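Putting a film collection in viewing order
By Dela Peña
December 5, 1999

A series of films can be shelved by release date or by the order of events in the story. Pick one before you start. Mixing the two is the usual cause of a list that has to be redone.

1. Write down every title in the series with its release year. Take the year from the back of the box, not from the tape label. The tape label often carries the year of the home video edition.

2. Mark the prequels. Put a P next to any film set earlier than the one released before it. In the Skikar series there are five films, and the fourth is the only P.

3. Decide where the prequels go. For a first viewing, leave them in release order. The fourth Skikar film gives away the identity of the pilot in its opening reel, and the second film depends on the viewer not knowing it. For a repeat viewing, story order is fine.

4. Check for more than one cut. Zilell was released in a theater version and a longer version issued the following March. The longer one adds 27 minutes, most of it in the middle, and moves the storm to a later point. List each cut on its own line. Do not write "Zilell" alone.

5. Note any footage after the credits. Let the tape run to the end once and write "after credits" beside the title if there is something. Many tapes have trailers at the end, and these do not count.

6. Add the crossovers last. A character from one series who appears in another for a single shot does not need an entry. If the plot carries over, enter the film in both lists and mark the second entry "see also."
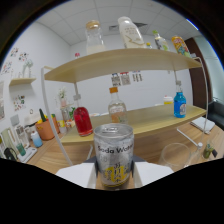
7. Leave gaps. Number the titles in tens (10, 20, 30) so that a new film can go in between without changing the rest. Vatov has a third part announced for 2000, and no one has said yet whether it comes before or after the second.

8. Copy the list to a card and keep it with the tapes. If you keep it in a spreadsheet, enter the year with all four digits. Sorting on two digits will put a film from 2000 at the top of the column, ahead of the silents.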